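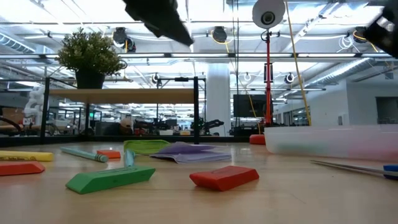 Figure 6.1 Pencil, erasers and a blue marker on a wooden table, with the storage still to be decided.

Chapter 6
A Place for Everything, and Other Rumours

Every household owns more erasers than it has made mistakes. They drift across tables in green, red and orange, keeping company with pencils, and they belong to no one until somebody tries to throw one out.

When Yareli Carrillo emptied the desks at the Skirkis study centre one January, she listed 2,471 small items. Of these, 318 were erasers. The centre had 30 pupils and, by her account, a severe eraser shortage.

This chapter is about sorting: how we decide what goes with what, and why two sensible people given the same tabletop will produce two different tidy ones. Carrillo sorted by use. Her colleague Efe Bashir sorted by colour — a system that looked splendid and put the red erasers in with the red pens. Both called the other's table a mess.

We begin with the simplest case, a flat surface and one container. Before reading on, clear a small area of your own desk. If this takes longer than the chapter, turn to Section 6.4.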